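The Ferry Book

When my aunt died she left me the house at Monder, the contents of the house, and the ferry book. The lawyer read these out as three separate items. I asked what the ferry book was and he said he had assumed I would know.

I drove up in October. The road to Monder follows the river most of the way and then gives up and goes over the hill. I got there at four in the afternoon with the light going. The key was where it had been when I was a child, under the second step, in a tobacco tin.

The house was cold and in good order. She had stripped her own bed. The ferry book was on the kitchen table with a rubber band around it. It was an ordinary account book with a green cloth spine, and inside the cover was written Menell, which was the name of the ferry, and under that Narnero to Monder, and under that, in a different hand, Please write clearly.

Each line was one crossing. Time, who, what they carried, what they paid. The first pages were my grandfather's. He wrote things like "Mrs. Dacey, hens" and "priest, no charge." After him came a man called Fujimoto, who ran the boat for 29 years and had the best handwriting in the book. Then my aunt.

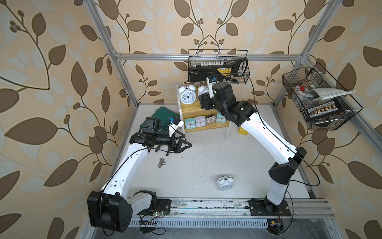
I had known she worked on the ferry. I had thought of it as something she did when she was young, like other people's aunts had worked in shops. But her pages went on and on. They went past the year I was born and past the year my parents moved us away. I found us in there. "Elsa and Tom and the little one, two trunks, a lamp." They had paid full fare. She had not let her own brother off the fare.

I made some soup from a can and kept reading.

The bridge opened when I was seven. After that there were fewer lines to a page. Some weeks there was one crossing, and some weeks she wrote only the weather. I expected the entries to stop, but they went on. A man with a bicycle who did not like the bridge. A woman who came over every month to visit a grave and went back on the same tide. Then just the woman. Her name was Manee Kamolrat and she always carried the same thing, which my aunt put down as "flowers (own)."

The last entry was from that spring. "M. Kamolrat, flowers (own). Paid." Below it the rest of the page was ruled and ready.

In the morning I walked down to the landing. The Menell was tied up under a tarp. I am no judge of boats, but she was floating and the ropes looked new. There was a bell on a post for calling the ferry from the Monder side, and I knew there would be another one like it at Narnero. I did not ring it. I went back up and started on the closets.

It took me four days to go through the house. My aunt owned very little and had labeled most of it. In the hall closet there was an envelope with 2,000 in cash and a note that said "hull." There was another envelope that said "hull, if worse" and it was empty. I put the coats in one pile and the tools in another. I called a man about selling the house and he said he could come and look at it the week after. He asked if there was a mooring. I said there was. He said that would help.

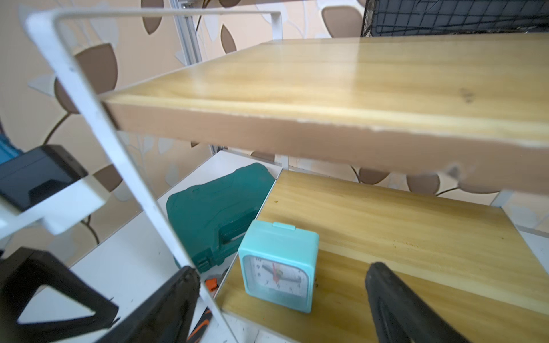 Ines Tarrow
Contributing writer

On the fourth day, a little after nine, the bell rang on the other side.

I was upstairs. I stood and listened and it rang again, the same as before, two pulls and a wait. I could see across from the bedroom window. There was a small person in a raincoat at the Narnero landing, holding something against her chest.

I thought about getting the car out. It is 60 miles around by the bridge, there and back, and I would have been happy to do it. But there was no way to tell her that. She was on one side and I was on the other, and I do not have a voice that carries.

So I took the tarp off. My father had taught me to row on a lake, and the Menell had an engine, but there were oars in her too and I trusted them more. It took me a long time. The current was stronger than it looked and I came in well below the landing and had to pull myself back up along the pilings by hand. The woman walked down the bank and watched me do it.

"You're the niece," she said.

I said I was.

"She told me you'd be slow at first."

She got in without help and sat in the stern with the flowers on her knees. They were asters, wrapped in newspaper. I asked her if she knew my aunt had died, and she said she did, she had read it. I said I was sorry there was no ferry now. She looked at the oars, and at me, and did not answer that.

Going back was easier. She told me to aim for the white house and not for the landing, and we came in where we should. She stood up, found her purse, and counted the fare into my hand in coins. I tried to give it back.

"No," she said. "It goes in the book."

She was gone an hour. I waited on the landing and got cold - I had not thought to bring a coat, though I had a whole pile of them in the hall. When she came back I rowed her over, and this time I landed a little closer. She said she would see me in a month. I started to explain about the man and the house, but she was already on the path, and she was quick for her age.

I was back at Monder before noon. My hands were raw and I had to hold them under the tap. Then I sat down at the kitchen table and took the rubber band off the book. I wrote the time. I wrote her name in full, then what she carried, then that she had paid.

My handwriting looked poor under my aunt's. I went over the K again so it could be read.

Then I called the man and asked him what it usually cost to fix a hull.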